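4.2 Closing and stowing the soft case

The second group of tasks concerned soft cases with a zipper running along three sides. Participants took these home for the study period and used them for whatever they normally carried: a laptop and charger, drawing pads, sheet music, in one household a set of knitting patterns. We asked them to keep using their own table and their own storage place, and to change nothing about the room for our sake. The aim was to learn where time and effort go when a case is packed, closed and put away at the end of a work session at home.

Four makes of case were in circulation. The Drodier and the Gellska have stiff panels on both faces and a soft strip between them. The Teuber is soft throughout. The Vundale has one stiff panel and one soft one, and was the make that participants most often turned over while packing. All of them open flat if the zipper is run to its end, though few participants opened them that far. Most opened the case just enough to slide things in from the short side, and this had consequences for closing that are taken up below.

We divide the routine into clearing, loading, closing and stowing. Clearing covers everything done to the table before the case is brought to it. Loading begins when the first item goes in. Closing begins when a hand first goes to the zipper pull and ends when the pull is left alone for good. Stowing covers the trip to the shelf, cupboard or chair. The boundaries are not always clean. Several participants began closing, stopped to add a cable or a pen, and began again. In those cases we counted the return to the zipper as part of the same closing, and marked the interruption separately.

Loading gave little trouble. Flat items went in first and thick ones last, whether or not the participant had been asked about order. Where a charger was packed, it was usually placed near an edge, and the bulge it made was pushed toward the middle before the zipper was touched. Participants who packed on a bare wooden table tended to slide the case toward themselves while loading. Those with a tablecloth lifted it, as the cloth moved along with the case.

The corners and the folded side sections were the part of the case that participants mentioned most. When a case is less than full, the material at the side has to go somewhere, and it folds inward into a V. The folds are deep enough to hide a pencil or a memory card, and they sit close to the path of the zipper. Figure 3 shows a dark gray case on a wooden table with the side material tucked in this way and the zipper pull at the edge.
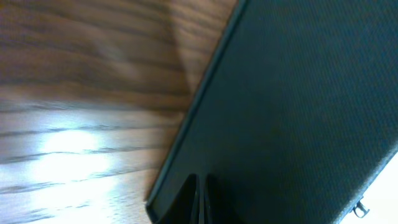 Figure 3. Folded side section and zipper pull of a fabric-covered case.

Wilmer Londoño, commenting on an earlier draft of this section, objected that we gave the folds too much weight. In his view the trouble at the corner comes from people pulling the zipper with one hand while the other hand is busy holding papers in place, and a case with no folds at all would catch in the same spot. He suggested that we look again at the closings done with both hands free before blaming the material. He also noted that his own case has flat sides and still needs a second try at the corner most evenings.

We went back over the notes with this in mind. The objection holds in part. Closings in which one hand stayed on the contents did stall more often at the corner, in every make we tried. But stalls also occurred with both hands on the case, and these were nearly all on cases that were underfilled. Participants described the same remedy in different words: push the fold in with a thumb, hold the two edges together, then move the pull past the corner. Two participants did this every time, without waiting for the zipper to stop. Neither could remember having decided to do so. We therefore keep the folds as a source of difficulty, and add the holding hand as a second one.

The size of the pull mattered less than we had expected. A small metal tab was sometimes hard to find by feel, mainly in the evening when the table lamp had already been switched off, but once it was found it was no harder to use than a cord or a leather strip. One participant had tied a loop of red string to hers in the first week. When asked, she said it was for finding the right end of the case in the cupboard, and that it made no difference to closing it.

Surface had a clearer effect. The felt-like and woven coverings gripped a bare tabletop well enough that the case stayed put during the long straight run of the zipper. Smooth coverings slid, and the participant had to lean on the case or brace it against the body. On the other hand, the fabric coverings picked up crumbs and eraser dust, and in households where the table was also used for meals this led to an extra step. The table was wiped before the case was laid down, or the case was brushed off by hand before it was stowed. We had not planned for this step and first recorded it under clearing. It was later given a line of its own in the coding sheet.

Stowing was short in all households. The case went upright between books, flat on a shelf, or over the back of a chair. Upright storage made the contents slump toward the lower edge, and participants who stored the case this way reported more rearranging the next time they opened it. Flat storage avoided this but invited stacking. By December, three of the households that had started with a cleared shelf had other things lying on top of the case, and taking those off had become part of the morning routine. We did not time it, as the protocol covered only the end of the session.

A loaded Teuber in one household weighed 700 grams more than the same case in any other, and its owner was the only participant to complain of the zipper parting behind the pull. We replaced the case once and the complaint came back. Since the remaining cases were never loaded to that weight, we cannot say whether the make or the load was responsible, and the closings from that household are left out of the comparison in Section 4.3.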